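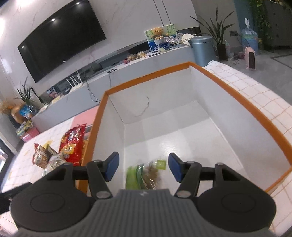
Packing for the Summont snack boxes moves to the long room at Benosley Hall from June, and we are changing how the boxes are filled. Until now each person has filled a box in whatever order came to hand, which was fine when we sent out a dozen. Last month we sent out 61, and too many arrived with crushed crisps at the bottom and a gap at the top. The open box with the orange rim is the size we will be using from now on, with the snacks kept on the tablecloth next to it and moved across one packet at a time. A green and clear packet is in the box, down at the near left end, and the red bag and the other wrappers are out on the cloth. Starting in a corner is the main thing to remember.

The old boxes were narrower and had flaps that had to be held back with one hand. We bought them as a job lot and have used nearly all of them. The few that are left are on the bottom shelf in the Haslam store and can go to anybody who wants them for moving house or for the loft. Please take them by the end of the month, as the shelf is needed for tins.

What goes in first

Small firm packets go in first and lie flat. By firm we mean nuts, seeds, dried fruit, cereal bars and biscuits in a sleeve. Work along one short side, then fill towards the middle. Do not stand biscuits on end, even if they seem to fit better that way. They slide over when the box is carried and the end ones break.

Soft bags go on top of the firm layer. Crisps, puffs, popcorn and anything else with a lot of air in the bag should be the last things in, and they should not be pressed down to make room. If a bag will not go in without pushing, leave it out and swap it for something smaller. People would sooner have one item fewer than a bag of crumbs. We have had this said to us more than once.

Chocolate goes in the middle, between the two layers, and from June it stays out altogether if the day is hot. The Haslam van has no cooling and the boxes can be in the back for a good part of the afternoon. There will be a note on the door of the long room saying whether it is a chocolate day or not. On days without chocolate, put in a second cereal bar.

Fill each box to just below the rim. Nothing should stick up past it, or the lids will not sit level and the boxes cannot be stacked. We stack them three high in the van and no higher.

How many items

The standard box now has 17 items. Family boxes are the same size but have more of the small packets and fewer of the big bags, and the list for those will be pinned up next to the standard one. Please work from the list on the wall and not from memory, as it changes depending on what we have been given. If something on the list has run out, write it on the pad by the kettle and carry on with the next item. Do not go through finished boxes looking for one to take back.

Each box needs at least one thing suitable for somebody who does not eat nuts. This does not make the box safe for a person with a nut allergy, and we must not tell people that it does. Allergy boxes are packed separately, on a different table, before any of the nut packets are brought into the room. They are closed and labelled straight away. If you would like to help with those, come at half past nine, as they are done by the time everyone else starts.

Setting up the tables

Cloths go on before anything is put down. The tables at Benosley Hall are old and the tops are rough in places, and thin wrappers catch on them. There are seven cloths in the blue bag. They need a shake outside at the end of the morning, and whoever has room in their wash can take a couple home. A cool wash is enough. Please bring them back folded – it does not matter how neatly.

Tip the snacks out on to the cloth on the left-hand side of the box, or the right if you are left-handed, and spread them so that you can see what is there. A heap hides things. Last time we finished with a good pile of cereal bars that had been underneath the popcorn all morning and had missed every box. Keep drinks and your own food off the packing tables. There is a side table by the window for cups.

Empty outer bags and cardboard trays go under the table while you are working and out to the bins at the end. The hall has a recycling bin for card only. Plastic wrap has to come back with us and goes to the collection point at the supermarket.

Checking dates

Dates are checked when the donations come in and again when they go on the tables. It is quick to do twice and it saves trouble. Anything with a best before date in the next fortnight goes into the red crate and is put out at the coffee morning. Anything with a use by date that has passed is thrown away, with no exceptions. Some small wrappers, mostly those from multipacks, have the date only on the outer bag. If the outer bag has gone and there is no date to be seen, put the packet in the red crate and we will sort it out later.

Look at the seams too. A packet that has come open at the end, even slightly, should not go in. Squeeze the soft bags gently. One that has gone flat has usually got a hole in it somewhere.

Looking after the new boxes

The boxes are meant to come back. They cost more than the old ones and we have only bought enough for two rounds, one out and one in. A slip will go in each one asking people to leave it on the step, or inside the porch, the next time the van comes. Drivers should take the returned box before handing over the full one. If it is not there, do not make a fuss. Make a note on the sheet and ask again next time.

Returned boxes are wiped out with a damp cloth and left open to dry. The inside is smooth and cleans up easily. Please use washing-up liquid in warm water and not the spray from under the sink, which leaves a smell that gets into the packets. Creases in the sides are nothing to worry about and the box can be used again. A split corner is different, and those boxes should be put to one side for the toy cupboard.

We have had some questions about the labels. They are the Demix peel-off sort and go on the short end of the lid. Please do not stick them on the box itself. They come away cleanly on the day but not after a week.

Times and getting there

We start packing at ten and aim to have the last lid on by a quarter to twelve, when the van is loaded. The hall is ours until half past twelve. Parking is at the back, through the second gate. The first gate belongs to the nursery and has to be kept clear. If you come by bus, the stop outside the chemist is closer than the one the timetable gives for the hall.

There is room for 15 people in the long room with all the tables up. We have had more than that once or twice and it became hard to move about with full boxes, so please put your name on the sheet beforehand. Children are welcome in the school holidays if they come with an adult. They can help with the slips and labels.

What we are short of

We have plenty of crisps. We could do with more cereal bars, small boxes of raisins, oatcakes and plain biscuits. Savoury things without nuts are always wanted. Large sharing bags are difficult for us, as one takes up the space of several small ones and we cannot open them and divide them up. If you have already bought some, bring them anyway and they will be put out with the coffee.

Donations can be left at the Haslam store on any weekday morning, or brought to the hall on the day, as long as they arrive before ten. Please do not leave bags outside the hall overnight. The foxes have been at them twice.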